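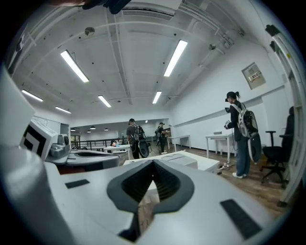
December, morning session, Jernden kit, second day with it on loan. I've been looking forward to this one ever since Deirdre Tierney came back from Eltside talking about nothing else, and so far I get it! Yesterday was all charging and pairing, so today was the first proper go at the whole setup: hand-held grippers, backpack, headset, the lot. The part I keep picking up and turning over is the gripper itself. The dark recess in the middle has ribbed walls and tapers down into a V, and the white shell curves around it with the black pads set flush enough that I keep running my thumb over them. With the marker block standing right by the second gripper it's easy to check one against the other without walking across the room, so I'm leaving the bench like that for the week.

Setup from cold took 17 minutes, and a good part of that was me hunting for the right strap. The quick-start card is fine up to step four and then assumes you've already named your session, which I hadn't. Deirdre penciled a note on it. If Grendow (they handle the loans) want the card back clean, too bad, it's better now.

Numbers so far: 230 short recordings, 29 thrown out. Most of the bad ones came from one stretch where I'd let the marker drift out of view while reaching low. That's on me, and once I started keeping my elbow in, the rejects nearly stopped. I love that the software flags a bad one right away — on the old Quaye set we'd find out at the end of the day, over cold coffee.

Comfort: the backpack sits well once the chest strap is short enough. The headset is warm on the forehead after a long run. Wrist is a little tired, mostly from squeezing harder than I need to. Deirdre closes hers with hardly any pressure and gets the same result, so I'm copying her grip this afternoon.

Gripes, small ones. The cable is too stiff near the plug. Session names can't be edited after saving, so we now own one called "tset 2" forever.

To do after lunch:
Ask Grendow for 2 spare straps and the price of the longer cable.
Redo the low-reach set, elbow in.
Swap hands for one batch and see how the reject count looks.
Charge everything tonight, headset first.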